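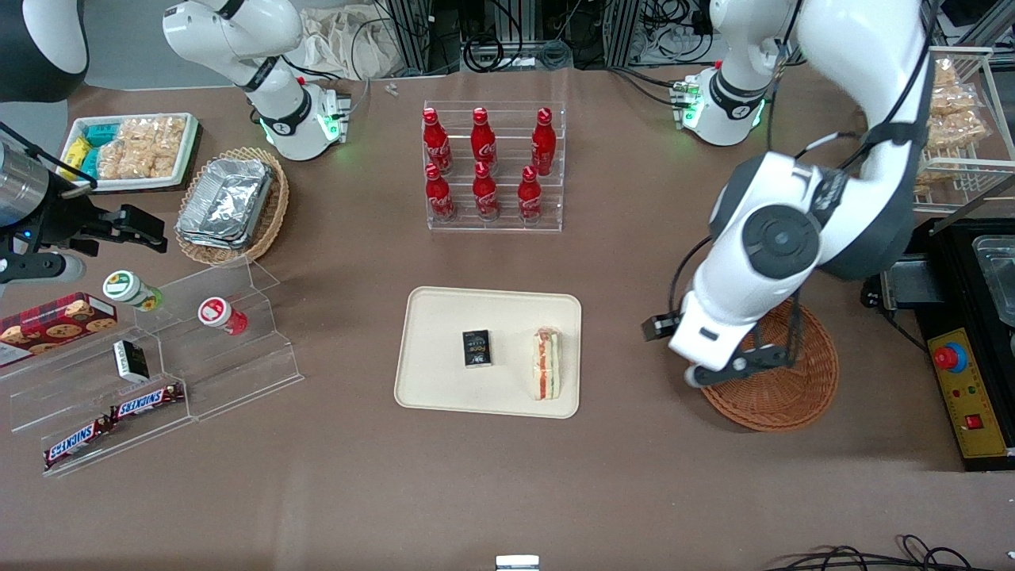 About Shemweta

Shemweta makes packed lunches and snack trays for offices, training centers and small events. A basic tray is one sandwich in clear wrap with something small and boxed next to it. Drinks and snacks are set out on the table so people can add what they like.

How we started

Melina Stergiou and Wafula Mfaume opened Shemweta in a former print shop on the east side of town. Melina had managed a school cafeteria. Wafula drove a bread route and knew which offices had no place to eat within walking distance. The first regular order was for 7 lunches, delivered every weekday to an accounting firm two blocks away. We still deliver there.

The kitchen now sends out 400 lunches on a normal weekday and up to 800 when there is a large training event. Orders over 400 need two days' notice.

What we do

Tray lunches. Sandwiches are made the same morning, cut, wrapped and labeled at the kitchen. The filling list changes on the first Monday of the month. Vegetarian choices are always on it.

Snack tables. We bring the cloth, baskets, trays and clear stands and set everything up before your break. Bottled drinks go on a stepped rack so the back row can be reached without moving the front one. Crackers and other packaged snacks go together in a long tray. Jars and cookie boxes go to the side. Foil trays are kept in a basket for anyone who wants to carry food back to a desk.

Refills. For all-day events, one of our staff stays on site and keeps the table stocked. Please tell us when you order, as we can't usually add this the same day.

We don't do hot food. If you need it, ask us and we will give you the number of a kitchen we have worked with.

Who we are

Melina Stergiou, co-owner, menus and purchasing
Wafula Mfaume, co-owner, delivery routes
Halima Muli, kitchen manager
Evaristo Pacheco, table setup and event staff
Nyokabi Mussa, orders and billing

Halima runs the morning shift, which starts at 4:30. Questions about ingredients and allergens go to her. The kitchen handles wheat, milk, eggs, nuts and sesame every day, and we can't promise that any item is free of them.

Baskets, racks and trays

Display pieces belong to us and are picked up after the event. Unopened snacks and drinks from a snack table can go back with the driver and will be taken off your bill. Sandwiches can't be returned.

Ordering

Orders are taken by phone or through the order form, Monday to Friday, 7 a.m. to 3 p.m. The cutoff for next-day tray lunches is 2 p.m. New customers pay for the first order in advance. After that we bill twice a month.

We are closed Thu 28 November and the day after.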